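Doltby Laundry Bags for Dark Clothes

02/01/2018
By the Wuvport product desk

The Doltby is a washing bag for clothes which lose their colour in the machine. It is made by Arancibia and we sell it in our shop in Wuvport and by post. The bag closes with a zip, and the zip has a small cover so it does not catch on other things in the drum.

The fabric is a fine polyester mesh. Water and soap pass through it easily, but lint from towels mostly stays outside. We use the grey version at home for black socks and shirts, and after nearly 12 months the zip still runs well. 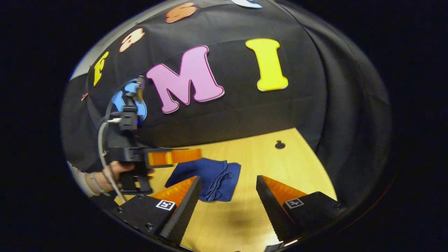 Dark cotton is the most difficult to keep nice. The colour leaves first where the cloth rubs on itself, so you will find pale lines on the folds before you notice anything on the flat parts. A navy blue cloth left crumpled on the table, with so many wrinkles in it, should be shaken open before it goes in the bag. Turn shirts inside out also. Fill the bag to half and no more, otherwise the middle stays soapy after the rinse.

Sizes

Small: for socks, underwear and baby clothes.
Medium: for shirts, or one thin jumper.
Large: for trousers, jeans and one single sheet.

The small and medium bags are sold singly or in a set of 4. The large bag is sold singly only. Its item number is 453, please write this number on your order if you send it by post, as the Dondier bag has a similar name in the old catalogue and is a different shape.

How to wash jeans in the large bag

Close the button and the fly, turn the legs inside out and fold the jeans once at the knee. Use cool water and a liquid soap. Powder can stay in the seams when the water is cool, and then you get white marks which need a second rinse. New jeans should be washed alone for the first few times. The mesh holds back lint but it can not hold back dye.

Do not put the bag in the dryer. Take the jeans out as soon as the machine stops, pull the legs straight with your hands and dry them in the shade.
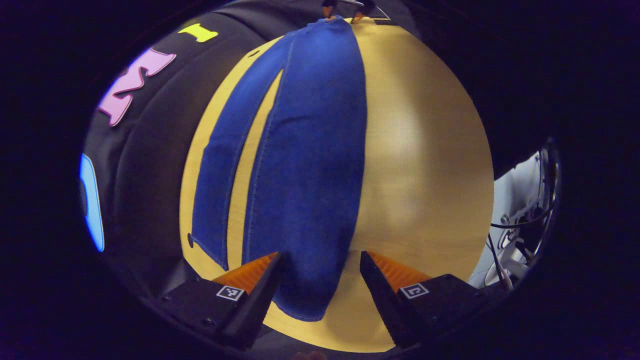
Care of the bag

Rinse the bag under the tap when you see lint in the corners. It can be washed by itself at a warm setting. Do not iron it and do not use bleach, the mesh will become yellow and hard.

If the zip becomes stiff, rub a dry piece of soap along the teeth. We keep spare zip pullers in grey and white at the counter.

Stock

Arancibia made 3,380 of the large bags in the grey colour. The next delivery is expected in June, in white and grey. Orders for the large bag are sent in the order we receive them.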